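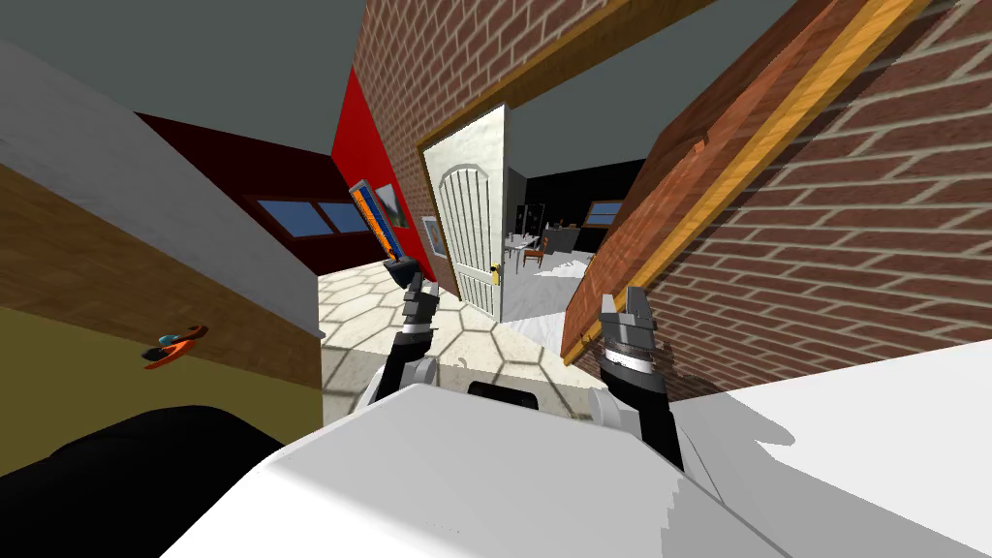 Two arms at the doorway, simulated house.

Date: June 21, 2022
Subject: Re: [Hagedorn-hist] The bridge at Telluvness, again

On the matter of the bridge, one of our newer subscribers wrote:

> I have been reading the back messages on Telluvness and I'm confused.
> The county history says 900 men held the bridge for two days in
> February while the rest of the column got away to Clirside. The
> pension papers people keep quoting here seem to say something else.
> Was there a battle or wasn't there? And is the plaque right? I would
> like to take my father out to see it and would rather not tell him
> a pack of lies on the way.

Welcome to the list. You have asked the question that split it in two some years back, so please don't be alarmed if your inbox fills up.

There was a fight. I'll go that far before breakfast. The trouble is the 900, which comes from a speech given at the unveiling of the plaque by a man who had not been born at the time and who was running for the legislature. Before that speech the figure in print was 195. I have looked for anything in between and found a school pageant.

The muster roll for the whole column, taken at Troltier the week before, lists 1,023 names. Take away 900 for the bridge and you have 123 people left to drive the wagons, guard the prisoners, look after the sick and perform the heroic escape. It can be done, I suppose, if the sick did some of the driving.

The pension papers are better, with the usual warning that every man in them was asking for money. Most of those who mention the bridge say they were there for one night. Two say they were there for both. One says he was there for a week, and he also claims a wound to a leg that the examining doctor found in excellent condition. What they do agree on is the cold, the mud on the Clirside bank, and the lack of anything to eat except raw turnips. I believe the turnips completely.

As for the other side, their commander reported meeting "a strong force" and put his own losses at 100. He had been told to take the bridge by noon and didn't, so he had his own reasons to want the force strong. His quartermaster's returns for the following month draw rations for nearly the same number of men as before. Either the losses were a good deal lighter or the dead were still eating.

My own view, for what it's worth on this list, is one night, the smaller number, and a second day when the bridge was watched by a picket while everybody else walked to Clirside as fast as they could. I know the Troltier faction will disagree. They may do so in the usual place, and I ask them again to trim their quotes.

On the plaque: it has the month right. It's also on the wrong bridge. The old one stood upstream of the present one, and you can still find the stone footing on the Telluvness side if you go down past the boat ramp and don't mind nettles. Park at the ramp. Your father may like the footing better than the plaque, and you won't have to tell him anything you can't back up.

The Hagedorn transcripts of the pension papers are in the list's file area, under P. The ones under B are an earlier version with the pages out of order. Please stop citing those.

Your list moderator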